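Home > Storage > Sports gear

Storing and carrying table tennis paddles

A paddle's rubber sheet is its shortest-lived part, and most of the wear on a household set happens between games. The notes below cover cleaning, casing and carrying for ordinary inverted (smooth) rubber. Pimpled rubber needs a soft brush in place of the sponge.

Cleaning

Wipe each face after play with a barely damp sponge. Plain water is adequate for dust. For skin oil, use a cleaner sold for the purpose; dish soap leaves a film. Work from the handle to the tip in one direction, then let the paddle air-dry standing on its edge. Do not use paper towel, which sheds lint onto a tacky surface. Do not case a damp paddle. Moisture held against the blade lifts the glue line, usually at the shoulders first.

Check the edge tape at the same time. If it has started to peel, trim the loose end and replace the full run. Patching over old tape leaves a ridge that catches on the case zipper.

Cases

One paddle per case is preferred. Where two must share, put a plastic protector film over each inner face so that rubber does not sit against rubber. Keep balls in a separate pocket or tube, as a ball pressed into a sponge layer will leave a dent.

Full-shape cases follow the outline of the paddle and pack tightly. Rectangular cases protect the handle better and stack on a shelf. Different colours of case save opening each one to find the right paddle. Shake grit out of the zipper track before closing, and rub the teeth with a candle stub if the slider drags.

Choosing a bag

A canvas tote is sufficient for a family set. Things to look for:

- Stitched cross at each handle joint
- Handles long enough to go over a shoulder with a coat on
- Flat or gusseted bottom
- No loose interior threads

We keep two totes on the go, one for paddles and one for flat items. The Putau tote has held up through 13 months of weekly use. The Esten is lighter, but the bottom seam needed restitching by September.

Packing order

Stand the bag upright against a wall before loading. Soft goods go in first, down one side, as padding. Cased paddles go in next, handles up, with the faces parallel to the long side of the bag. Zip every case fully. An open case in a tote that tips over lets the paddle slide out across the floor, and the edge takes the knock. 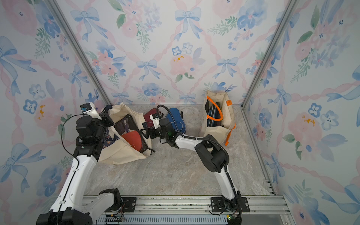 Flat items such as folders and score pads belong in the second bag, stood on edge. Mixed in with paddles they bend, and their corners mark the rubber.

On arrival, unpack onto a clean surface. Hard floors are acceptable if swept. Carpet is not recommended for uncased paddles because the fibres transfer readily.

Storage at home

Keep the bags indoors, away from heater vents and out of direct sun. A parked car or an uninsulated garage is unsuitable in both summer and winter. Hang empty totes by both handles so the canvas does not set in a fold.

Notes compiled by Golnar Daneshvar. Related pages: Washing canvas bags; Replacing a zipper slider.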